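Zinudley lab puts kitchen cell on fixed service schedule

UNDTHORPE, October 7, 2023 — The robotics lab at Zinudley has returned its two-arm kitchen cell to service after replacing a gripper cable and rewriting the maintenance routine for the station, the lab said.

The cell is used to practice household handling tasks, among them moving plates and mugs. It had been out of use since a worn connector on one arm began dropping the gripper signal in the middle of runs. Darren Naylor, who runs the lab's equipment group, said the fault was traced to a cable that had been tied too tightly at the elbow joint.

"The arm could reach everything it needed to, but each full bend pulled on the plug," Naylor said. "It would run clean for an hour and then lose the fingers."

Technician Nurhan Canpolat fitted the new cable with a longer service loop and checked it at both ends of the joint's travel. The second arm, which had shown no fault, was given the same routing so that the two can be inspected against one drawing.

The work took in the grippers as well. Finger pads are now changed after 1,000 grasps, or sooner if the edges are glazed. Under the old practice they were changed when an operator noticed slipping. Canpolat said thin plate rims wear the pads faster than mug handles do, and wear them in a narrow line close to the tip, where it is easy to miss.

Calibration has also been moved. Each arm is brought to a set of reference poses at the start of a shift, and the offsets are written to a log kept with the cell. If either arm is out of limits, the base bolts are checked for torque before any software correction is made. The previous routine went straight to the software, and Naylor said that on at least one occasion it had hidden a loose mount.

Abhishek Rana, who wrote the acceptance test, said the cell had to complete 320 plate and mug moves before it was released. The test was run in blocks of 96 moves with a cable inspection after each block, and a shorter block to finish. One early attempt was stopped when a cable tie was found touching a joint cap. The tie was moved and the count started over.

The table layout is fixed by a written sheet. Operators reset the mug tree, the dish rack and the plates to their listed places between runs — a step that takes up to 255 seconds when the whole table has to be redone.

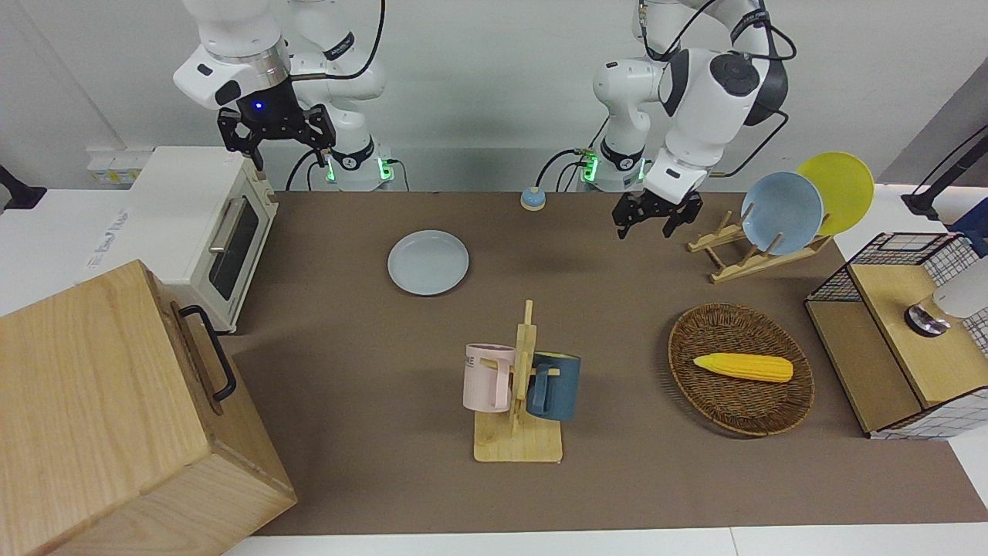
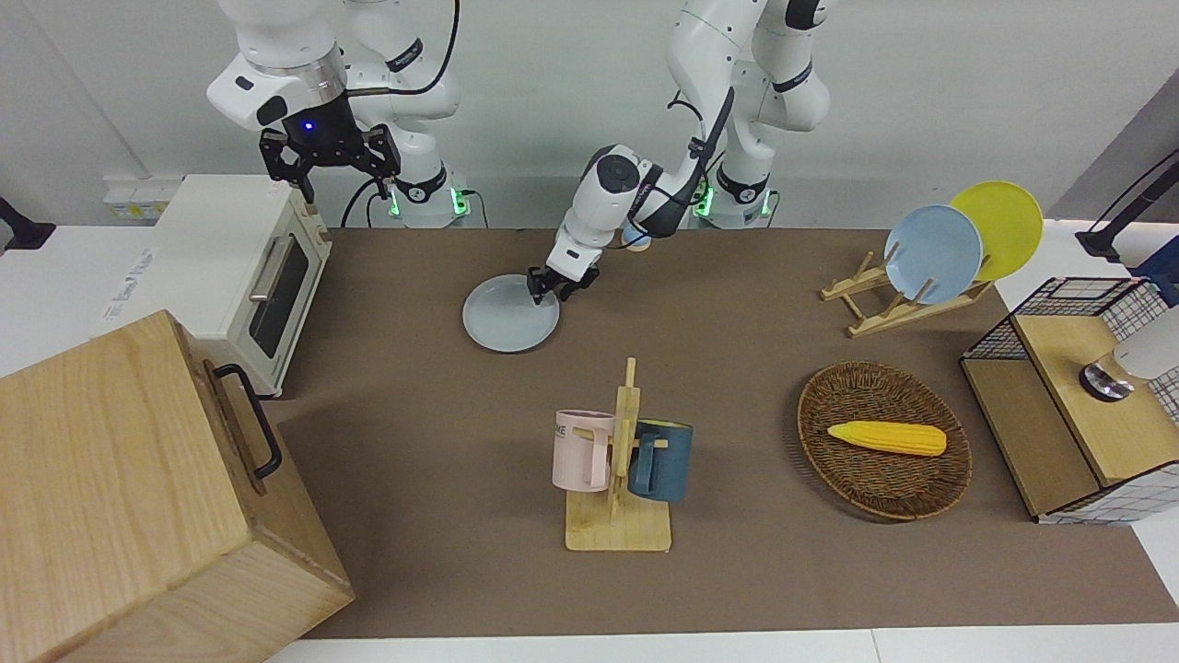
Mugs on the tree and two plates upright in the dish rack, in both views.

How often are the arm cables inspected now that the cell is back in service?

At the start of every shift, before the reference poses are run, and again whenever a gripper is removed. The technician follows each cable by hand from base to wrist, checks the ties for movement, and signs the log. A cable with a flattened or shiny section is replaced the same day.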